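The Table from Dimgate

by the girl who still has the table

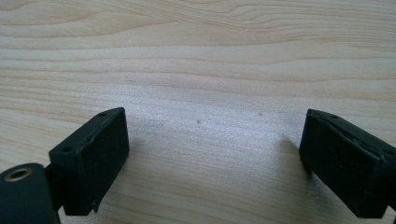 Pale wood, long wavy grain, one tiny dark speck.

My aunt left me a table. She left my brother the car, and she left my cousin the good dishes, and there was a little money that went to the cats. I got the table. I want to say up front that I was a jerk about it, because I told this story at a party once and made myself sound like a saint, and my brother was standing right there eating chips.

She lived in Dimgate, up past the lake, in a house that always smelled like toast. If you don't know Dimgate, it's one gas station, one church and a bakery that opens when it feels like it. The bus from Preltden goes up there twice a day, and on the way you pass through Lirnow, where there's a giant fiberglass trout on a pole. We used to hold our breath from the trout to the bridge. I did it again on the way up to get the table, a grown woman with a rental van, and I almost didn't make it.

The lawyer had given me an envelope with my name on it. Inside was a card in my aunt's handwriting, which leaned so far over it looked like it was walking into wind. It said, "The table is for you. Don't sell it until you have fed 12 people at it. Not all at once, it isn't that big."

That was it! No love, no goodbye, no explanation. I turned the card over and there was a grocery list on the back. Onions, stamps, lightbulb.

Now, I was going to sell it. I was two months behind on rent and I'd looked up tables online, and a nice old one could go for enough to catch me up. I figured I'd load it, drive it straight to the secondhand place on Gaete Street, and be home by supper with cash in my pocket. Who was going to check? The lawyer didn't care. The cats didn't care.

But the secondhand place was closed for inventory. So I drove home with the thing in the back, bumping every time I braked, and I bribed the two guys downstairs with beer to help me get it up to the third floor. We got stuck on the second landing. One of them was wedged behind it against the wall for a good while, and he was very nice about it, considering. By the time we got it into my kitchen we were all starving and it seemed rude to just hand them the beer and shut the door, so I made eggs. I only had one kind of thing in the fridge and it was eggs.

I didn't think about the card until I was doing the dishes. And then I thought, well, that's two.

I'm not superstitious. I do step over cracks, but everybody does that. Still, once you have a number in your head it sits there. I told myself I'd knock the rest out in a week. How hard could it be to feed ten more people? I'd have one of those big casual dinners, people on stools, people on the counter, in and out.

So I wrote down everybody I could invite, and I had a good look at the list, and it was my brother.

I'm not telling you that to be sad. It just happened. I'd moved, I'd changed jobs, I'd broken up with somebody who got most of the friends, and I'd gotten into the habit of eating cereal over the sink because it saved on bowls. I hadn't noticed. You don't, you're busy, there's always laundry. But I had this table now, taking up half the kitchen so I had to turn sideways to reach the stove, and it was hard not to notice with that sitting there.

My brother came on the Saturday. He brought a rotisserie chicken because he's met me. He put his hand on the table and said, "She used to do the crossword right here," and then he didn't say anything for a bit, and then he asked if I had any hot sauce. He'd visited her every month, it came out. I'd thought it was more like once a year. I'd thought it was more like me.

"She asked about you," he said.

"What did you tell her?"

"That you were busy."

I got up and looked for the hot sauce for a long time.

Four was the mail carrier, if you can believe it. It was pouring and she was standing in our entryway with water running off her hat, and I said do you want some soup, and she said what kind. It was lentil. She gave me a long look, like maybe lentil was the kind of soup a murderer would have, and then she came up. She ate two bowls standing, and I had to ask her to please sit down, because I wasn't sure standing counted.

Then I had to explain about the counting. She thought it was the best thing she'd ever heard. After that she'd holler up the stairs when she came by. "What are we at?" Five! Six! Five was the woman across the hall, who I'd lived ten feet away from for a year and had only ever heard sneeze. Six was her son, who was seven and ate nothing but the inside of the bread. We argued over whether he counted. He argued the hardest. He said he had chewed, and that was eating, and his mother said he had a point.

He's also the one who found the speck. He had his chin on the table, waiting for dessert, and he said, "There's a bug." It wasn't a bug. He poked it and it stayed put. He decided it was an island, and that the lines in the wood were the sea, and that tiny people lived out there with nothing to eat, so he left them a crumb. He left them one every time he came over. I got so I'd wipe around it.

Seven and eight were a couple from work I'd always figured didn't like me. They were just shy. They brought a pie and apologized for the pie, and it was a great pie.

By then it was getting on toward summer and I was caught up on rent, mostly by selling my bike and taking extra shifts, and I'd sort of stopped looking up the price of tables. But I kept counting. Nine was my landlord, who came about the faucet and stayed for meatloaf. Ten was my cousin, the one who got the dishes, and she brought some of them wrapped up in a beach towel, and we ate off my aunt's plates on my aunt's table and didn't talk about it at all. We talked about a TV show with a vet in it. When she left she "forgot" the plates.

Eleven I almost don't want to tell you. Eleven was the one who got the friends. He'd heard about my aunt from somebody and called to say he was sorry, and I said I'm making spaghetti, and he said okay. It wasn't a movie or anything. We didn't get back together. He had seconds, and he said my kitchen was nice, and he fixed the drawer that sticks, and then it was late and he went home. I slept fine.

So then I had one left -- and I froze up. I quit inviting people. The mail carrier would holler "What are we at?" and I'd holler "Eleven!" and she'd holler "Still?" The kid came over and I fed him again, since repeats were free. I had the landlord back. I had my brother so many times he started keeping his own mug here.

It was the kid's mother who said it. She was drying a plate. She said, "You know you don't have to sell it when you get there, right? The card says don't sell it until. It doesn't say sell it."

I said I knew that. I had not known that. I went and got the card off the fridge and read it again right in front of her.

I went up to Dimgate on 22 Jul 2018, on the early bus, to bring some flowers. I held my breath from the trout to the bridge. The bakery felt like being open, so I got a roll and ate it on the church wall, and then I walked out and sat with my aunt for a while and told her who'd come. I told it in order. I did the voices. I told her I was sorry I'd been busy, and a guy with a mower went by and waved, so I had to stop and wave back.

On the ride home I was trying to think who twelve should be. I thought it ought to be somebody big. An old teacher, maybe, or a stranger in some kind of trouble. I got in after dark and dropped my keys on the table and I was hungry, the real kind, so I fried an onion and put it on toast with cheese. I went to go eat it over the sink.

And I stopped there with the plate in my hand, and did the math on every dinner since the eggs. I'd been up and down the whole time, every single one, getting forks, getting salt, getting the hot sauce, eating my share at the stove out of the pan.

I pulled out a chair. The onions were a little burnt. I left a crumb for the island.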